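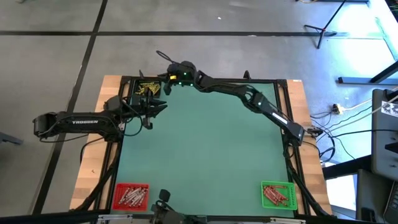
Two arms, one table and three containers of bits for sorting at the Cesside workshop.

I spent a very happy Saturday morning at the Cesside robotics workshop, where they've just put up a new set of house rules for anyone working with the table-top arms. It's two pages long and taped by the door, and I read every word (I know, I know) while I waited for the kettle.

The rules have been on the go since October, when Theano Kontogiannis came over from the Prurnow group and found that every bench had its own way of doing things. One lot kept a hand near the stop button, another lot left it on a shelf. So she sat everyone down and they wrote out what they all agreed on, and then argued cheerfully over the rest!

The big one is reach. You don't lean over the work surface while the arms are powered, even if a crayon has rolled right to the far side and it would only take a second. You stop both arms, say so out loud, wait for someone to answer, and then go in. Theano told me the saying-so-out-loud part got the most grumbling and is now the bit people like best.

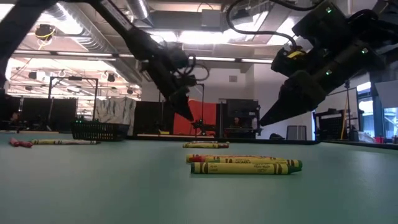
Crayons on the teal-green work surface, with both grippers over the table.

There's a speed rule too - 70 per cent of full speed is the limit when two arms share a table, and anything faster needs a second person watching. Each pair of gripper fingers gets a proper look after 1,000 picks, and the date goes in a paper notebook. I asked why paper and was told that the last spreadsheet had 90 tabs, so fair enough.

I was surprised how much of it is plain good housekeeping. Cables get checked before the first run of the day. Containers go back in the same corners. If a crayon snaps, the pieces stay in the set and get written down, so the next person knows what they're working with.
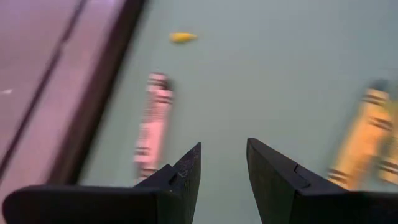 Crayons are harder than they sound, by the way. They roll, they lie up against each other, and a short stub wants a different sort of grip from a full-length one. The rules say you try a new grip slowly on a single crayon before you let the arms loose on a heap, and you don't change the grip settings halfway through a run, however tempting it is.

The folk at Vasilakis, who share the building, have asked for a copy for their own benches, and a school club in Dorurville wants a shorter one with bigger print. Theano is working on that now and would love to hear from anyone who has run arms with teenagers in the room.

The house rules will be looked at again in the spring. If you'd like to read them before then, ask at the Cesside front desk and they'll print you a set.

Posted Dec 8, 2019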